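Linalow Opens Its Automation Workshop to the Public

2025-07-04

Linalow will hold an open day at its automation workshop in Konby, giving residents, students and local food businesses a chance to watch robots do ordinary kitchen and packing jobs. Admission is free. Doors open at 10 a.m. and the last group goes in at 3 p.m.

The main demonstration deals with handling dry food, using a steel bowl, rice and a clear plastic cup on a white table. 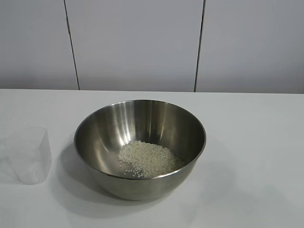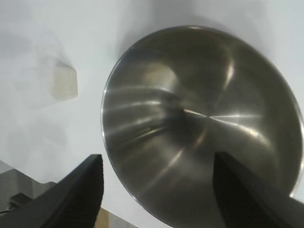
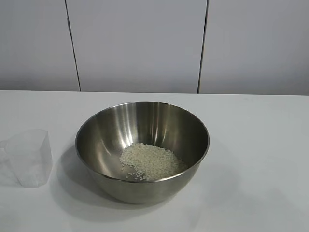
Visitors will be taken through the workshop in groups of up to 20. Each tour lasts 45 minutes and stops at four stations. Staff at each one will run a task, explain how it was set up and take questions. Groups are asked to stay behind the floor line while an arm is moving.

The dry food station is the newest of the four. Work on it began in March, when Gustia, a maker of boxed grain and soup mixes, asked Linalow to look at small-batch portioning. Gustia makes many of its mixes in runs too short for a standard filling line, and those batches are still measured out by hand.

"Rice looks simple until you try to move an exact amount of it," said Jarmila Šimek, who manages the workshop. "It spreads, it sticks in corners and it ends up on the floor. We want people to see the attempts that go wrong as well as the ones that go right."

Since the project started, the team has logged 3,883 trials with rice, lentils and dried beans. Staff review failed trials at the end of each shift and sort them by cause, such as a poor grip, a spill or a short portion. A printed summary will be available at the station.

The other three stations cover folding cardboard inserts, sorting bottle caps by size and loading small parts into trays. The tray station was built with Verbruggen, which supplies fixtures and work tables to the workshop. A Verbruggen technician will be there all day to talk with shop owners about floor space, power and installation.

Visitors age 12 and older may try guiding a robot by hand at the tray station with a staff member beside them. Sign-up for this is at the front desk and cannot be done in advance. Children under 12 are welcome on the tour with an adult.

Linalow will also have a table for people interested in work or training. The company currently employs 21 people in Konby, including machinists, programmers and robot operators. Operators do not need a technical degree, and paid training is provided. Applicants can bring a resume or fill out a short form at the table.

"Most people in town have driven past our building and have no idea what we do in it," Šimek said. "They can come in, ask whatever they like and stay for coffee."

Tour times can be reserved through the Linalow website or by calling the front office. Walk-ins will be added to groups as space allows. School groups should reserve ahead and list the number of students and chaperones.

The workshop is on the ground floor and has step-free access from the parking lot. Closed-toe shoes are required on the workshop floor. Photography is allowed at all four stations, but flash must be turned off.

Media wishing to film or interview staff should contact the Linalow front office before the event.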